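Clomholm Sorting Table: User Manual
Section 4. Covering and marking out the work surface

4.1 Purpose of this section

This section describes how the surface of the Clomholm table is to be covered, marked out with tape and kept in good order. It applies to tables at both the Uibo and Plurkberg sites. It should be read by all staff before items are placed on the table for the first time.

4.2 Materials required

Kraft paper, from the roll, 84 cm wide
Blue masking tape
A straight edge and a soft pencil
A clean, dry cloth

4.3 Laying the paper

1. Clear the table and wipe it with the cloth.
2. Unroll the paper along the full length of the table. Leave 6 cm over at each end.
3. Fold the spare paper under the edge and fasten it on the underside.
4. Smooth the paper from the middle outwards.

Caution: Do not cut paper on the table. The top is easily scored by a blade.

4.4 Laying the tape

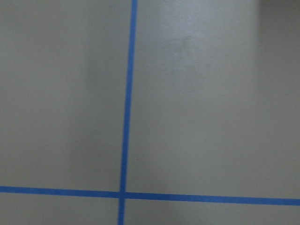
Lines are to be laid in two stages, beginning with those that run across the table. Each strip should be pulled from the roll in one length and lowered on to the pencil marks without stretching. Lines in the other direction are then laid over the first set. Where one blue strip passes over another, the tape may look slightly darker at the crossing, and this does not need correction. Strips must not be cut short at a crossing, as loose ends lift when items are moved over them.

1. Mark the position of each line in pencil at both sides of the table.
2. Fix one end of the tape and draw it across to the opposite mark.
3. Press down from the fixed end with the cloth.
4. Repeat until all lines in one direction are complete, then begin the other.

Note: Rectangles are intended as a guide to placing. A line that leans a little may be left in place, provided that the sections on either side remain large enough for the items they are to hold.

4.5 Checking the crossings

Each crossing should be looked at closely once the tape is down. Small creases can be pressed flat with a fingertip. If a crease remains, lift the strip from its nearest end and lay a fresh length.

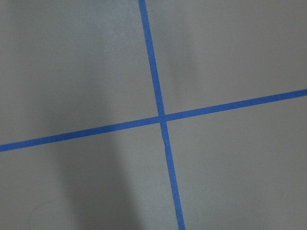

Figure 4.2 Crossing of two tape lines, with a faint irregularity at the edge of one strip just past the overlap.

4.6 Placing items

1. Place baskets and other open holders first, wholly within one section.
2. Put cups inside a basket where one is provided.
3. Keep cartons upright.
4. Leave the tape lines uncovered wherever possible.
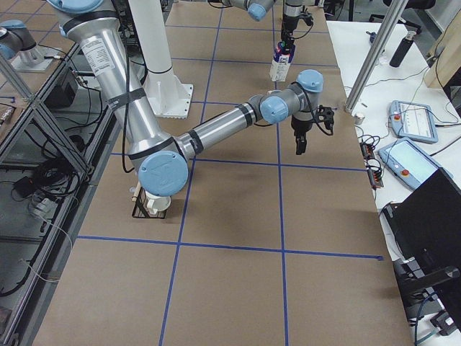 Items that do not fit within a single section should be returned to the shelf and entered on the daily sheet. They must not be stacked on top of other items.

4.7 Replacement

The paper is to be renewed every 21 days, or sooner if it is torn or stained. Tape is renewed with the paper. Fresh rolls are ordered from Komalwood under stock number 336.

Questions on this section should be addressed to Margus Kivi at the Uibo office.

Section last revised: Apr 24, 2020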